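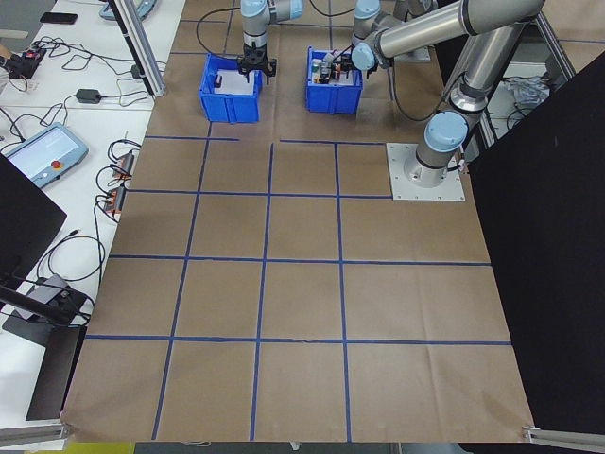

Who can apply to the Jusby Small Grants Fund this year?

Any constituted community group, parish body or not-for-profit club based in Skestov or the surrounding villages may apply, provided it has its own bank account and a written set of rules.

The Jusby Foundation today confirmed that its Small Grants Fund will reopen to applications in January. Awards of up to £2,000 will be available towards the repair and improvement of shared buildings and outdoor spaces, including village halls, allotments, playing fields and footpaths.

The Fund made 55 awards in its previous round. Work supported included new guttering at Flatell village hall, replacement fencing at the Skestov allotments and step-free access to two cricket pavilions.

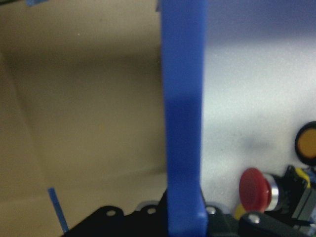 Issued by the Press Office, Jusby Foundation, Skestov

Applicants will notice several changes to the process. The form has been shortened, and groups requesting less than half of the maximum award will no longer be asked to supply three written quotations. Decisions will be issued within two months of the closing date. Groups that were unsuccessful in the previous round may reapply for the same project.

The Fund does not support routine running costs, salaries, or work that has already started. Projects on leased land or in leased premises will require the written consent of the landlord.

Additional support for the new round has been provided by Quách, the Flatell building supplies firm, which will offer successful applicants a discount on timber, paint and roofing materials for the period of their award.

A spokesperson for the Foundation said: "Small repairs are often the hardest to pay for. We would encourage groups that have not approached us before to read the guidance and to contact the grants office with any questions before completing the form."

Guidance notes and application forms will be available from the Foundation's website and, in printed form, from Skestov Library. Large-print copies may be requested from the grants office.

ENDS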